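The song I waited for since May

On Sunday I finally heard the full version of the new ending song for Prullivus, and I want to write down my thoughts before I forget them. For those who do not follow the series, it is an anime about a lighthouse keeper and the sea spirits who owe her money. The first season had 11 episodes and ended in the middle of a conversation, so we were all quite angry.

The television cut of the song is short and it stops before the second verse. I liked it, but I thought it was a little thin. The single has the whole thing, with a slow part for piano and a choir that comes in very late. I have played it maybe too many times. My neighbour has not complained yet.

What I do not understand is the decision to change the opening. The old one by Tanora was strange and loud, and it fitted the first episodes well. The new one is pretty, but it could belong to any series. 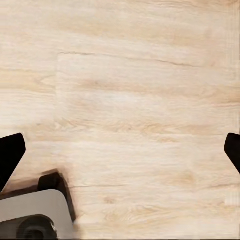
Aino Huttunen wrote to me that I am unfair to the opening, and that I should wait until episode two, when the pictures are cut differently and the drums make more sense. She also thinks the old song gave away too much of the story. Maybe she is right about the second thing. I had never thought about the words, I only sang them.

I ordered the single with the booklet, and it should come in 10 days. The booklet has the lyrics and a short interview with the director. I read Japanese slowly, so please do not expect a translation from me very soon. If somebody knows whether the instrumental version is also on the disc, please write in the comments. The shop page says two different things about it.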